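Clesari Releases Bench-Mount Parallel Gripper With Rack-and-Pinion Drive

Assembly drawings and parts list now available to workshops and teaching labs

Jun 17, 2023 - Clesari today announced the release of the Nokomlow, a compact parallel gripper intended for bench work, fixture trials and instruction in small mechanical drives. The unit ships assembled and adjusted. A kit version with the same parts will follow.

The Nokomlow uses a toothed rack and a small spur gear to move its two fingers. The drive sits at the top of the housing, where it can be inspected and cleaned without taking the unit off its base. End plates close the mechanism on the left and right and are held by standard fasteners, so that worn parts can be changed with hand tools.

"Most of the service calls on our earlier model were for access," said Nayara Mendonça, head of mechanical design at Clesari. "The rack was buried under a cover, and the cover had to come off before anything could be checked. On this one the user looks at the gear mesh first and decides whether any disassembly is needed."
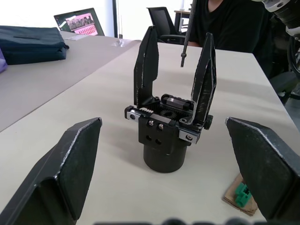
The fingers are supplied as a matched pair and are treated as wear parts. Each is tapered toward the tip and cut out near the lower end to clear the drive. Surface wear along the finger edges does not affect the adjustment of the mechanism. Clesari recommends replacing both fingers together when the tips no longer meet evenly.

During development, pre-production units were run at Loden, a contract test shop, over a period of 98 days. Test pieces included short tube sections, molded caps and flat stock. The test program was closed in April, and two changes were made to the drawings as a result: the fit between the gear and its shaft was tightened, and the fasteners at the end plates were moved to a common driver size.

"We asked for one driver for the whole upper section," said Edivaldo Amaral, who supervised the runs at Loden. "Changing fingers between test pieces was taking longer than the tests."

The base is designed for use on a flat work surface. For fixed installations, a separate adapter plate is offered and is listed in the accessories section of the parts list. The adapter does not alter the working height of the fingers.

The first production run is 600 units. Orders placed through Lefèvre, the distributor for the line, include a spare pair of fingers and a printed adjustment sheet. Replacement racks and gears are stocked separately - they are sold as a set and should be installed as a set.

Technical questions may be directed to Doina Karagiannis, applications support, Clesari. Requests for drawings should state the revision required; the current release is revision 3.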